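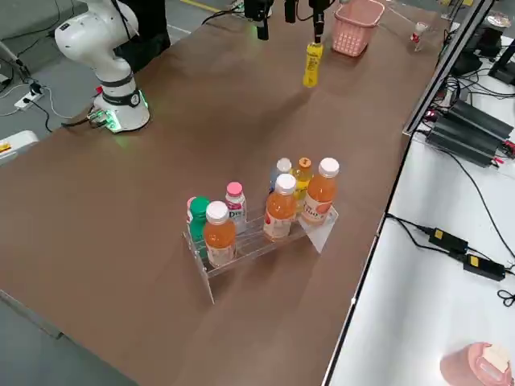
Stellcombe Neighbour Disputes Panel
Minutes of the November meeting

Start: 7.05 pm, five minutes having been spent agreeing whether the clock was fast.

Present: the chair, the clerk, seven arbitrators and the observer from the Jillisia panel, who had been promised a short meeting.

1. Apologies
Two received. One further arbitrator sent a message saying she would be late, and was.

2. Minutes of the last meeting
Agreed, with one change. Under item 6, "the parties shook hands" to read "the parties were asked to shake hands".

3. Matters arising
3.1 The list of arbitrators on the website still includes a member who left us for Portugal. The clerk has asked for it to be taken down three times and will ask a fourth.
3.2 The spare key has been found. The panel did not wish to hear where.

4. Cases
4.1 The Deng Lane hedge. Award sent to both sides. Each has written to say that the other plainly won. The clerk will reply that the award is final, and will enclose the paragraph that says so, with the relevant line marked.
4.2 The shared drive. A hearing had been fixed for 10 am. One side arrived with a surveyor, and the other with a brother-in-law who had once considered becoming a surveyor. The arbitrator heard the first and read a letter from the second. Award expected before the next meeting.
4.3 The boundary wall. The respondent relies on a deed of 1626, which he has supplied as a photocopy of a photocopy. The claimant says it concerns a different field. The arbitrator says it may concern a different county. Both sides to provide a typed version, agreed if possible, by the end of the month. The chair asked what would happen if it was not possible. The arbitrator said she would then have two typed versions.
4.4 The cockerel. Withdrawn. The parties have settled privately on terms we are not told, and the panel resisted guessing for very nearly a minute.

5. Length of bundles
The clerk reported that the bundle in the shared drive case ran to 68 pages of argument and 59 of photographs, most of them of the same puddle. The rules say only that papers should be "of reasonable length", a phrase that has yet to frighten anyone.
A limit of 80 pages in all was proposed. It was objected that some cases need more. It was asked which. After discussion the limit was agreed, with the arbitrator free to allow more on written request. The request is to be no longer than one page.
One member wished it recorded that he had voted against. It is so recorded.
Action: clerk to amend rule 9 and send it round.

6. Late papers
Several arbitrators complained of being handed documents at the door. The present rule asks for papers seven days before the hearing and gives no penalty for ignoring it, with the results one would expect. Agreed that late papers will be read only if the other side consents or the arbitrator gives a reason in the award. The observer said that Jillisia had adopted the same rule two years ago. Asked how it was going, she said that their awards now contained a great many reasons.
Action: chair to draft.

7. Rirnusent
The panel's trial of Rirnusent, the online system for lodging papers, has two months left. It has so far accepted every document sent to it and shown four of them to the right person. The clerk has spoken to the support line, which was friendly. Members were reminded that passwords must be changed monthly and should not be written on the inside of the case folder, where three were found.
It was proposed to end the trial early. It was pointed out that the notice period is also two months. The trial continues.

8. Fees
The hearing fee was last looked at so long ago that no member present could remember voting on it. Put off to the next meeting, as it was at the last.

9. Any other business
9.1 Awards should be signed as well as dated. This was thought not to need saying, but one has come back.
9.2 The observer thanked the panel for its welcome and asked whether item 8 was always like that. The chair said it was.
9.3 Biscuits: the member who raised this was asked to put it in writing.

Next meeting: same room, 7 pm. The fee schedule will be taken first.

Closed at 9.20 pm.

Correction received after circulation: the arbitrator in 4.3 says she did not say "a different county", she said "possibly a different county". Noted for approval next time.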